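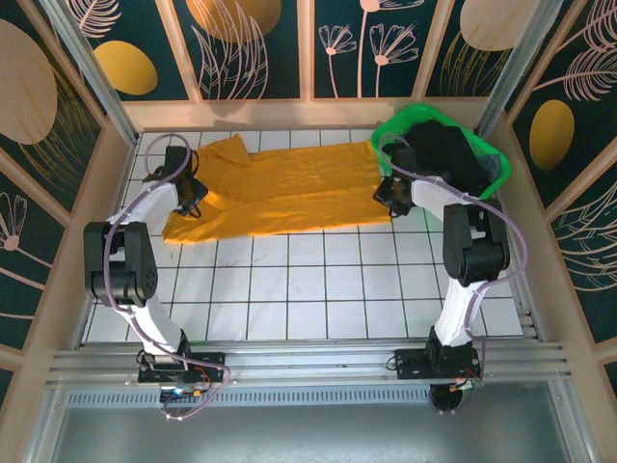

Hornwood folding notes – README

Hi! I'm Valtteri Suominen, and this folder is my slightly obsessive collection of notes on folding laundry on a small surface. Jarmo Sjöberg got me going when he asked for "one page on shirts" back in March, and well, it grew. There are 137 notes in here now, sorted into 9 folders by type of garment.

What's in the folders

Each note is a plain text file with the garment, the fabric (if the label was still readable), the folds in order, and a line on how it held up in the drawer. The folder called long has 16 notes and is the one I've spent the most time on, as long pieces are a pain! They slide, they bunch up in the middle, and the bottom hem never wants to meet the top.

My usual order goes like this: spread the piece out, smooth from the middle toward the ends, fold the sides in lengthwise, then bring up the bottom. I used to do the bottom first and got a fat lump every time – don't bother. Darks stay in the basket until the bright stuff is put away, mostly so I don't end up picking lint off yellow cotton.

Creases are fine at the lengthwise stage. I only go back and smooth again if there's a real bunch, the kind you can feel with a flat hand. 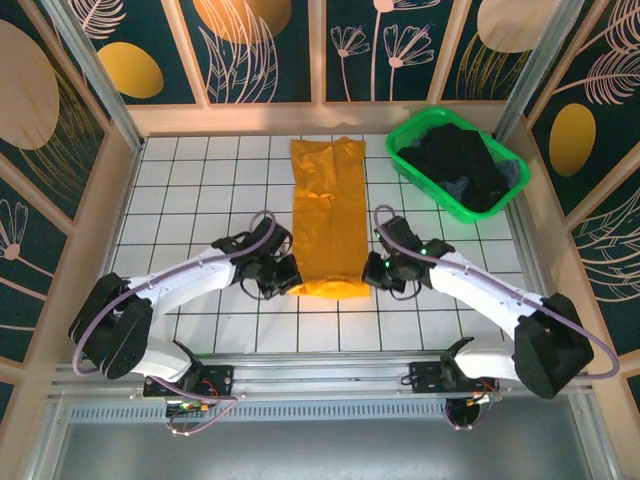
Do I have to iron before folding?
Only if you're going to hang the piece afterward. For drawers I skip it, and the notes all assume you do too.

Known problems

The notes in Urnell use my old naming (top, mid, low) and I haven't fixed them yet. Pellard has 4 duplicates. Fitted sheets aren't covered at all, sorry, I still roll mine into a ball.

Corrections go to Jarmo or me, with the note number in the subject line please.

Last updated May 29, 2026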